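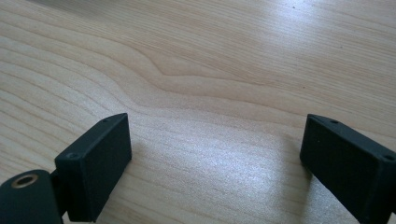 Pininus Visitor Tax Table

Data card and notes for users

Summary

The Pininus Visitor Tax Table records the local charge that overnight guests pay in 288 European towns, islands and resort areas. It covers hotels, guest houses, hostels, campsites and private lets. Each row gives one rate for one type of accommodation in one place, together with the months in which that rate applies and the web address of the notice from which it was taken.

The table is maintained by the Pininus travel information office and is intended for travel planners, small tour operators and the authors of guidebooks. It does not include airport taxes, entry fees for day visitors or the service charges that hotels add on their own account.

Files

visitor_tax.csv – the main table, one row per rate
places.csv – place names in English and in the local spelling, with country and region
exemptions.csv – age limits and other exemptions, linked to the main table by place_id
changes.txt – a plain list of corrections, newest first

All files are in UTF-8 and use a comma as the separator. Decimal points are used throughout, including for places where the published notice has a decimal comma.

Main fields

The main table has 19 columns. Those most often used are set out below; the remainder are explained in the header of the file itself.

place_id: a short code that stays the same when a town merges with its neighbour or changes its name
lodging_type: hotel, guest_house, hostel, campsite or private_let
rate_basis: per_person, per_room or percent
amount: the charge in local currency, or the percentage where rate_basis is percent
month_from and month_to: the first and last months in which the rate applies
max_nights: the number of nights after which no further charge is made; blank if the notice sets no limit
source_url: the notice consulted

Where a season runs over the new year, month_from is higher than month_to. A winter rate from November to March is therefore recorded as 11 and 3. Users who filter by month should allow for this, as a simple "between" test will drop those rows. 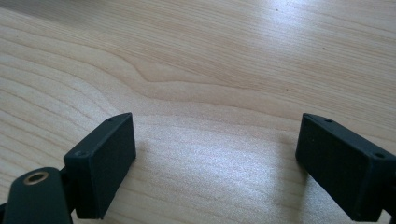 Percentage rates need similar care. Some authorities apply the percentage to the room price before value added tax, and others to the full bill. The column percent_base shows which of the two applies. If the notice is silent, the field reads "unstated" and no assumption has been made.

How the data were gathered

Notices were read in the original language by two members of staff working separately. Their entries were then compared, and any difference was settled by Svitlana Didenko, who edits the table. Places that publish no notice online were asked for one by letter or email. Where no reply came within 90 days, the place was left out.

Hotel star ratings were matched using the Prometti accommodation list. Place codes for campsites come from the older Bondarchuk register, which the office took over when it ceased to be updated. A few of its spellings differ from current road signs and have been kept in the column old_name.

Known limits

Seasonal rates are recorded for 49 places. Elsewhere a single rate is shown for all twelve months, although a council may have agreed a summer rate that had not been published when the notice was read.

Exemptions for children are given by age at the time of arrival. Several authorities count age at the start of the calendar year instead, and these are marked in the notes column of exemptions.csv. Exemptions for disabled guests and their companions vary a good deal in wording and have been copied in translation without being sorted into types.

River cruises and sleeping berths on trains are outside the scope of the table.

Updates

A new version is issued each April. Corrections to single rates are made between versions and entered in changes.txt. Readers who find an error are asked to send the place_id and a link to the current notice; a hotel bill alone cannot be accepted as a source.

Terms of use

The table may be copied and adapted, including for commercial purposes, provided that Pininus is named as the source. The rates are given for planning only and should be confirmed with the accommodation before payment. The version bundled with the Viltex trip planner is prepared separately and may be older than the one offered on this page.

Comments (3)

marta_k
Very useful, thank you. Is there any plan to add mountain huts? Some of them charge the tax and some do not, and I can never find out beforehand.

Pininus data desk
Huts are included where the notice names them, under guest_house. We will add a note to the file header.

Old Tom
The November to March point caught me out last winter. I had a whole budget worked out on summer rates.

We use cookies to remember your settings and to count visits to this page. Accept all | Essential only | Read our cookie policy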